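4.2 What people keep on a second table

The Plovard survey asked households in Karitz and Mulcahy to list every table they owned and to say what each one was for. The first part went well. The second part produced 158 answers that could not be coded at all, among them "it was on sale" and "see above." We kept these in the data set, partly from principle and partly from affection.

Most homes reported a main table with a clear job. The trouble starts with the small one. It gets bought for a lamp, hosts the mail by August, and is later described to the interviewer as a desk. We call this drift, a term our reviewers disliked and failed to improve on.

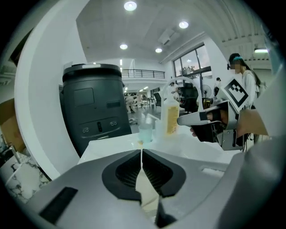
Figure 3. A hand at work, Karitz site.

Drift was faster in Mulcahy, where homes are smaller and a flat surface has fewer rivals. Of the 3403 tables in the full sample, those with a shelf underneath drifted slowest. Our first guess was that the shelf soaks up the clutter before it reaches the top. Owners offered a simpler account: they could not bend down that far and had stopped looking.

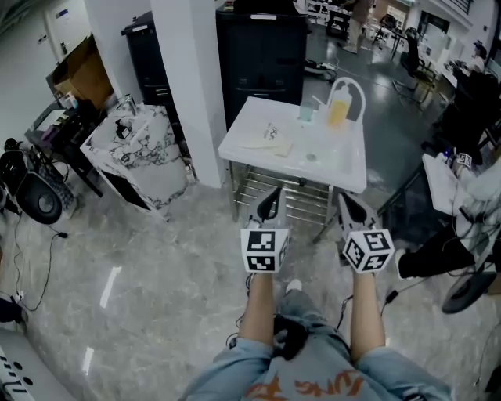 Figure 4. Small white table with wire shelf rack, seen from a seated position.

Seating matters too. A person who sits down to a table tends to defend it, at least until dinner. Tables used only while standing were surrendered within 24 days in the median home, usually to a plant. The Plikirari pilot had found the same pattern, though it blamed the plants.

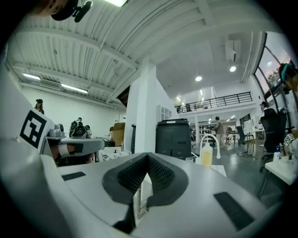 None of this tells us whether drift is a problem. Asked if they would like their small table back, most respondents wanted to know who was offering. A few cleared it during the interview, which did our interviewers' notes no good, as the notes had been resting on it. We return to these cases in Section 5, where they are treated as missing.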